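Community > Threads > Kitchens and lunches

Herman Rahman
Sorting out the crockery for the Kura lunch table this week. We have ended up with a mix of Siden bowls and whatever people brought from home, so I'm writing down what goes where.

Bowls first. Mint green ones are for salad, the darker blue is for dips, pink is for fruit. Cups go on the near side so people can reach them without leaning over the food.
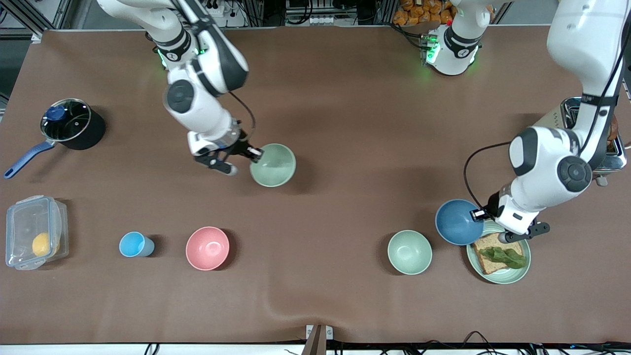 Bowls, pink cup of the set still missing. Pan with the blue handle on the left.

4 replies · 8 shares

The lemon lives in the clip-lid box. Cut it on the day. Last month someone sliced it on Friday night and it was no good by lunch on Saturday.

The pan is for soup and it stays at the end of the table - handle turned away from where people queue, please.

I bought the mint green pieces from Ngui when they were clearing the range. 20 in the box, plates and bowls mixed. They stack well enough but the glaze picks up marks from metal spoons, so use the wooden ones.

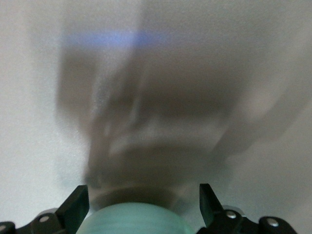

Kerano replied that theirs marked as well, and a paste of bicarb and water left on for eight minutes took most of it off.

Thanks, I'll try that on one bowl before I do the lot.

Next, sandwiches. Toast the bread first, then lettuce, then anything damp goes on last. Wholegrain holds up better than white if it has to sit for a bit.

One plate per person and keep a bowl or two spare beside it for crusts and peelings.
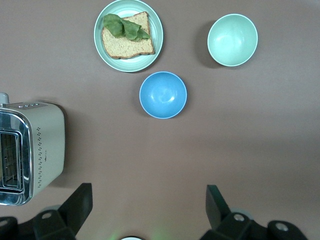
Kura Lunch Club

Bread and lettuce on the plate, and the filling can wait until people say what they want. We had egg and cheese last time and most of the egg came home with me.

Toaster needs its crumb tray emptying after each session. It slides out at the back. Tap it over the bin, don't rinse it.

If anyone has spare lids for the clip boxes I'd take them. We have more boxes than lids again.

8 comments · 20 likes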